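Devar Open Day

The Devar Open Day is a public demonstration of household robots held by the Devar workshop in Grollora. It was first held in October 2020 and is intended to show residents, students and local businesses how robotic arms are taught to handle ordinary objects in ordinary rooms. Attendance at the first event was limited to 200 visitors, admitted in small groups.

The program was drawn up by Valentin Holzer and Eimear Tully. It consists of a short talk, a tour of 5 stations and a period for questions. Most stations are set at floor level, as picking up items from a hard floor is treated by the workshop as a basic household task. Glossy tile is used for part of the demonstration – its reflections and printed patterns can make small objects difficult for a camera to pick out.

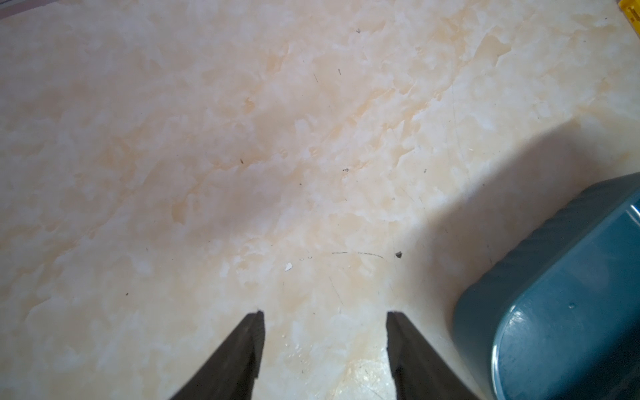
Visitors are invited to guide an arm by hand controls under the supervision of a staff member. Each attempt is recorded and, with the visitor's consent, added to the workshop's own collection, known as Dostusham. The collection held 3216 recordings at the close of the first open day. Failed attempts are kept and marked as such.

Saoirse Mac Giolla, who led the floor station, later published a short account of the event. She noted that children tended to close the gripper too early, while adults often stopped well short of the object. Ciarán Kinsella has disputed the second point in a reply printed by the workshop.

A smaller demonstration for schools takes place in July in the Ní Mhurchú building. It follows the same order but omits the opening talk.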